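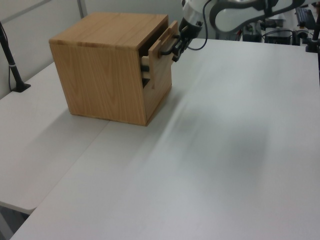
Call for participants: teach our robot arms to open drawers (and plenty more)

Tawhiri is looking for people to help us gather examples for a robot learning system this March, and we'd love to hear from you. No engineering background needed. If you have patience, steady hands and a bit of curiosity about how things move, you may be very good at this!

What you'd be doing

You'll steer a robot arm through everyday jobs around the home and office: opening and closing drawers, lifting lids, moving cups from one spot to another, folding cloths. Every time you do a task from start to finish, the computer records what the arm did and what the cameras saw. We call that one example. The learning system studies a big pile of them and then has a go by itself.

Small cabinets are our main project right now, and they're a lovely problem. A drawer sounds like the easiest thing in the world until you try to open one with two fingers that can't feel anything. Does the handle want to be hooked or pinched? How far can you pull before the whole cabinet starts to slide along the table? What do you do when it comes out crooked? You'll find your own answers, and we want them, because somebody else will find different ones and the system learns more from both.

We also keep the messy tries. If you miss the handle, back off and come at it again, please don't apologize and don't restart. A good recovery is one of the most useful things you can give us.

How the program works

There are 6 sessions in all, each four hours long with proper breaks (the chairs are good, the coffee is decent). The first session is training. You'll sit with one of our leads, learn the hand controller, knock a few things over and get a feel for the speed of the arm. After that you'll work at your own station with a lead close by.

Over the whole program we hope each person will record 300 finished examples. That's a goal and your pay doesn't depend on it. Some tasks are quick and some are fiddly, and we would much rather have careful work than a rushed total. Between examples you'll reset the table yourself: close the drawer, turn the cabinet a little, shift it left or right, change what's inside. The small changes matter a lot. If the cabinet sat in the same place every time, the system would only ever learn that one place.

At the end of each session you'll spend a few minutes with our labeling tool, Lendex, marking which tries worked and adding a short note if something odd happened. "Gripper slipped off, second try fine" is a perfect note.

Who we're looking for

Anyone 18 or over who can come to our site for all the sessions. You should be comfortable using one hand for fine movements for stretches of 20 minutes or so, and be able to see the table clearly, with glasses or contacts if you use them. Left-handed people, please apply! We have left-handed controllers and not nearly enough people using them.

Past participants have included a dental student, two retired bus drivers and a man who repairs accordions. Gamers often pick up the controls fast, but so do people who sew, and the person who recorded our smoothest drawer pulls last time had never held a controller before.

What you get

You'll be paid for every hour on site, training included, at the rate in your offer letter. We cover local travel and provide lunch. We have 47 places to fill, and anyone who finishes the program will be invited to our open afternoon, where you can watch the arm try the tasks you taught it. It's a real thrill to see a move you recognize as your own.

About your data

We record the arm's movements, your controller inputs and video of the work table. We don't record sound. Your name is kept apart from the recordings, and you can stop at any point and be paid for the time you've done.

How to apply

Fill in the short form on our Take Part page by 7th March. Tell us which hand you prefer, which mornings or afternoons suit you, and one thing you're good at doing with your hands. Baking counts. So does untangling necklaces.

Jae-hoon Ryu runs the program and reads every form. If you have questions about access, parking or the work itself, put them in the comments box and he'll call you back.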